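Tree and hedge check, Simham Arboretum, conifer walk and nursery beds. March round, done between 7 in the morning and lunch. Tick means fine, cross means someone needs to go back with tools.

## Conifer walk

- [x] **Root flare visible on all young trees.** Lovely to see! Last year's mulch volcanoes are gone and the bark at the base looks clean.
- [x] **Stakes and ties.** Loosened on the two Vostness cypresses by the gate. They're moving nicely in the wind now and putting on real girth.
- [ ] **Hanging or cracked limbs.** One split leader in the big cedar, on the path side, well above head height. Tape is up. Please don't walk under it for a better look (I know, it's a beauty).
- [x] **Browning inside the canopy.** Normal inner needle drop, nothing at the tips. The colour on the outside is the best I've seen on these trees.
- [ ] **Trip hazards.** Surface roots have lifted the gravel edge near bed 31. Needs topping up, and no cutting of roots.

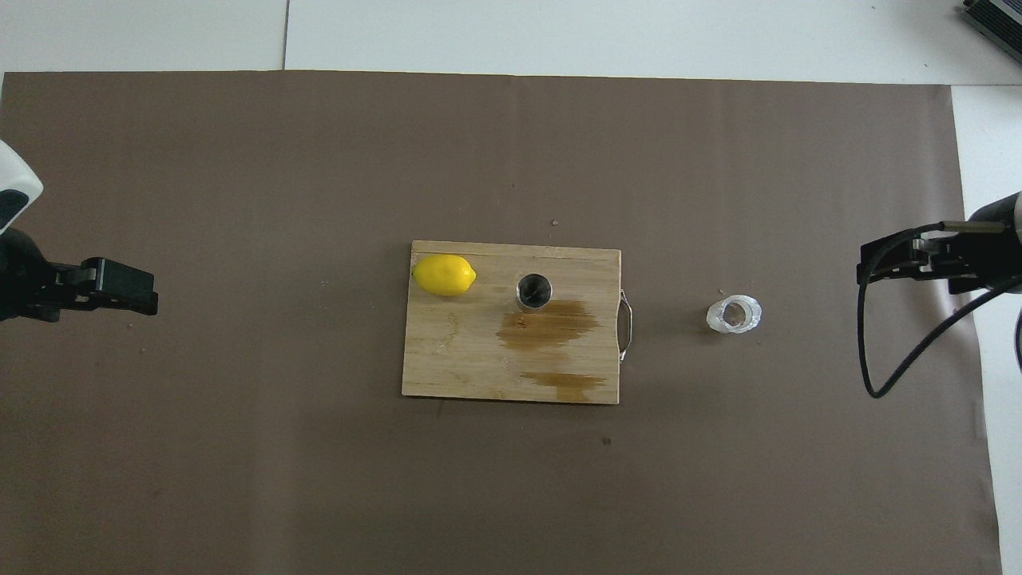
*Bamboo board on brown paper, white tabletop behind.*

## Nursery beds

- [x] **Pot stock.** 3000 seedlings on the sheet from the Fulluline sowing, and the germination has been terrific. Spacing is still tight along the north bench, so let's open it up before the warm weather.
- [x] **Irrigation.** No leaks. One dripper was clogged and came good after a rinse.
- [ ] **Shade cloth.** Torn at the corner grommet. It's flapping right at eye level, so fix this one first.
- [x] **Weeds.** A bit of bittercress, pulled before it seeded.
- [ ] **Labels.** The Borbély row has faded to nothing. I can tell them apart by smell when I crush a bit of foliage, which is great fun but no use to the next person.

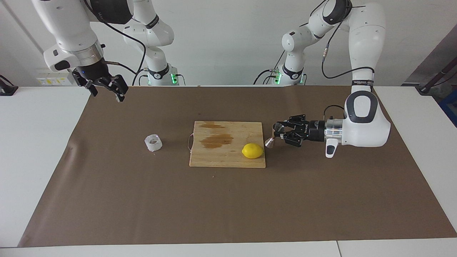
**Grounds Inspector, Simham Arboretum**

## Tools and sheds

- [x] Loppers and handsaws clean, sharp, hung up with the guards on
- [x] Ladder feet and locking bars sound
- [ ] First aid kit: eyewash is out of date, new bottles needed
- [x] Fuel can sealed and stored away from the fertiliser
- [ ] Chipper: the feed curtain has a tear. Tagged out until it's replaced

## Comments

The hedge along the car park deserves its own note. It was cut back hard on the road side and I was nervous, as most conifers won't reshoot from bare wood, but there's green left all the way down and it's filling in beautifully. Keep the trim light this year and stay in the leafy growth.

Split leader goes to the climbing crew. Shade cloth, gravel and eyewash can be sorted in house. I'll recheck the crosses on the next round and bring the soil probe for the lower end of the walk, where it felt soft underfoot.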